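Budget notes for a plant-shelf helper arm (August, prices will move)

Quick one, I have soup on. Several of you asked what to plan for before buying a small arm for houseplant chores. My list, scribbled.

Arm first? No. Mat and trays first. Measure your pots, rim AND base, write it down. Most cheap grippers quit opening well before a fat pot does. Fluted or ribbed sides, ask the seller to try one.
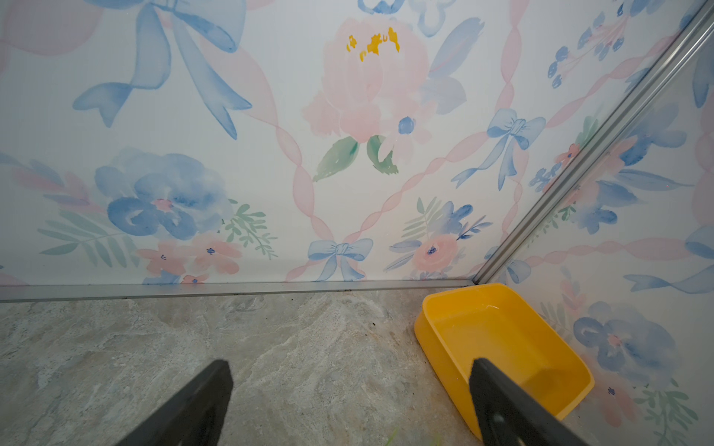
Water money. Put 99 dollars aside for trays, towels, a splash sleeve for the wrist. I skipped the sleeve. Paid for it later, twice. Hsiu-ying Pan uses shallow trays with sloped sides, says they wipe out fast, I agree.

Camera: get the one that sits at the wrist. Leaves get right in front of the lens so tie back teh long ones before a run. Shiny stone glares too. Move the lamp.

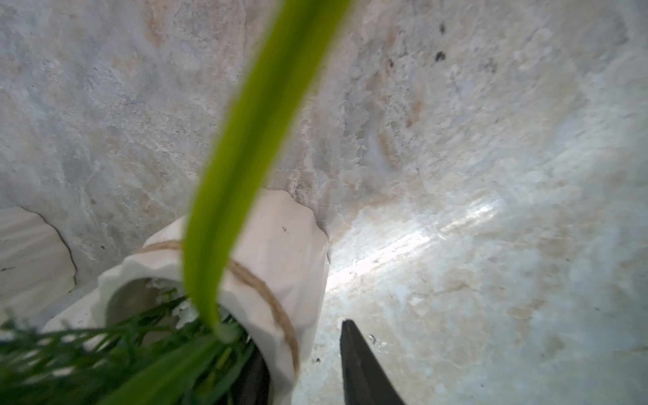 Twine on pots. Pretty, snags. Either knot it tight or take it off. Rubber finger pads, buy 2 sets, they wear unevenly.

Arms I priced: the Flomach starter, and the Jadoseo, which costs more but spare fingers come in the box. Rosario Benedetti has the Jadoseo and would buy again. Service plan was 109 a year, I passed. Might regret.
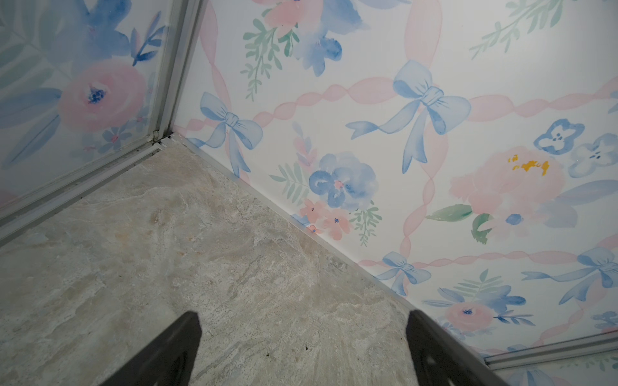

Corners are where crumbs of soil end up, along the trim mostly. Old toothbrush, 6 minutes. Budget a hand vac if you dont own one.

Also leave room for the fingers to open all the way next to a wall. Measure that before you order, returns are a pain and shipping was on me.

Spare fuse. Extension cord, the grounded kind. More on cords next time.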